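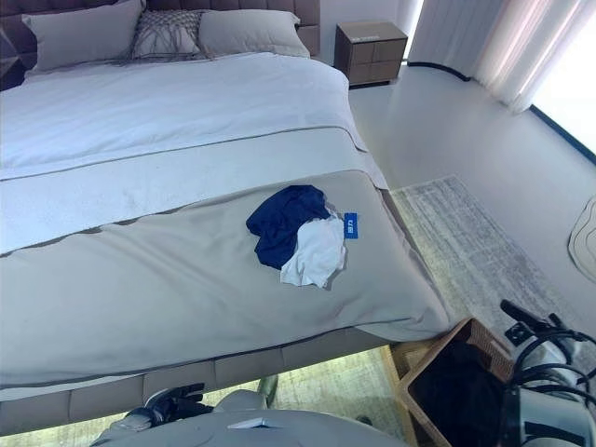 Boltolgate rents furnished rooms to people on work contracts, and Wubit Alemneh has run its room preparation since the company had 3 units. It now has 157. Her staff follow a written procedure for each bedroom, and the part on beds is the longest.

"The bed takes up most of the floor, so it sets the order of the work," she says. "Bed first, nightstand second, curtains third, floor at the end."

The standard set is a white duvet, two light gray pillows, one small decorative pillow and a gray runner across the lower half. The decorative pillow goes in the middle, against the headboard. Its cords catch on rings and zippers, and Alemneh asks staff to lift it from underneath.

The runner was added at the request of tenants, who were putting bags and clothes directly on the duvet. "A runner is cheaper to wash. It is smaller, it dries faster, and gray hides more than white does." It should hang over the foot and the sides. If it is pulled too far up the bed, it slides off during the night.

Clothes on the bed are the most common thing her staff deal with on a service visit. A navy garment and a white one left in a heap on the runner would be handled separately. "We don't sort by guessing. Dark goes in one bag, white goes in the other. If it is clean, the tenant loses nothing. If it isn't, we have kept the dye away from the white." Folding is done on the runner, with the sleeves in and the long side toward the headboard. Small loose items, such as tags and cards, go on the nightstand and are never thrown out.

Tufted panels are slower. The headboard and the side rail are covered in the same taupe material, and the seams hold dust. Alemneh specifies a soft brush attachment, worked from the top row down, with no water. She tested two spray cleaners in November and dropped both after they left rings.

The sheer curtains stay closed during cleaning. Daylight on a pale floor shows streaks well enough through the fabric, she says, and open curtains pick up dirt from the mop.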